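Winding, Washing and Storing Wool at Home
by Tobiloba Omoregie
Filed under: Yarn room tips

October is when I go through the shelves, wind what I mean to knit before spring and wash anything that has picked up dust. These are the methods I use for hanks of wool and wool mixes. Cotton and silk need other treatment and I have left them out.

Before you wind

Untwist the hank and open it into a loop. Find the ties, and count them before you cut any. Most hanks have four, though the Mirkholm laceweight comes with six and they are easy to miss. Put the loop on the swift with the ties still on, open the swift until the yarn is held firmly, and only then snip.

If a strand seems to go under all the others, lift it over the outside of the loop. Don't pull it through. A tangle made by pulling takes an evening to undo.

Clamp the swift and the winder at the same height, with a good arm's length between them. Check both clamps again halfway through a big hank. My Gotico winder works its way loose on a thick table edge, and a scrap of felt under the clamp has cured most of that. 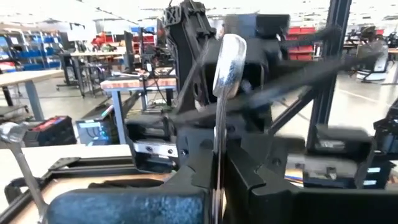 Winding

Turn the handle slowly. A tight cake stretches the yarn, and a swatch knitted from it will shrink the first time it is washed. If the cake feels hard when you squeeze it, wind it again from the outside end.

An 840 metre hank of lace is too much for most home winders. Stop at the halfway point, cut, and make two cakes. Label them A and B and use them in that order.

Keep the ball band. I fold it and push it down the middle of the cake, where it stays put until the yarn is used up. If the band is lost, write the weight and fibre on a luggage label.

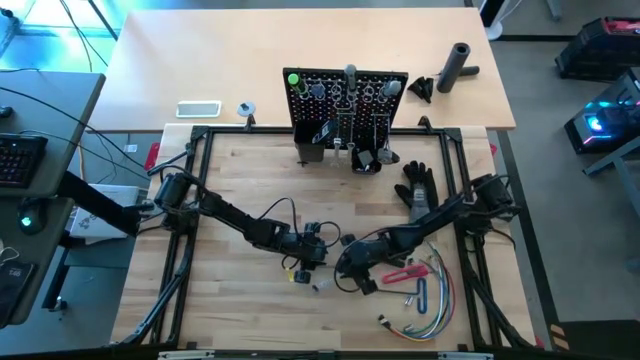

For odd balls without a band, weigh them on kitchen scales and write down the figure. A full ball of the Wellutley double knitting is 100 g, so it is easy to work out how much is left for a hat or a pair of cuffs.

Washing a hank

Tie the hank in at least four places with cotton thread in a loose figure of eight. Fill a basin with lukewarm water, add a small squirt of wool wash and let the hank sink by itself. Leave it for 12 minutes or so. Lift it out with both hands underneath, press it against the side of the basin, then roll it in a towel and stand on the towel.

Dark reds and blues should be washed alone. Some colour in the water is normal with hand-dyed yarn. If the second rinse is still strongly coloured, add a spoonful of white vinegar to a third.
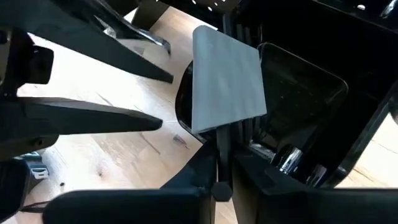
Dry the hank over a plastic hanger, away from the radiator, and turn it every few hours. Don't hang a weight from it unless it is handspun and very lively.

Storing

Wool goes away clean and fully dry. I use lidded boxes with a cotton bag inside, and a Lepik cedar block in each. Sand the blocks lightly once a year to bring the smell back.

Needles, hooks and scissors live apart from the yarn, somewhere they can be seen. Stitch markers go in a jar with a screw lid.
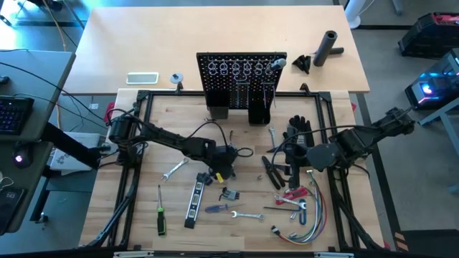 Pegboard at the back of the table, with two black cups below it.

If you find a moth, put everything from that box in sealed bags in the freezer for a week, take it out for a day, then freeze it for another week. Hoover the shelf, the skirting board and the inside of the box before anything goes back.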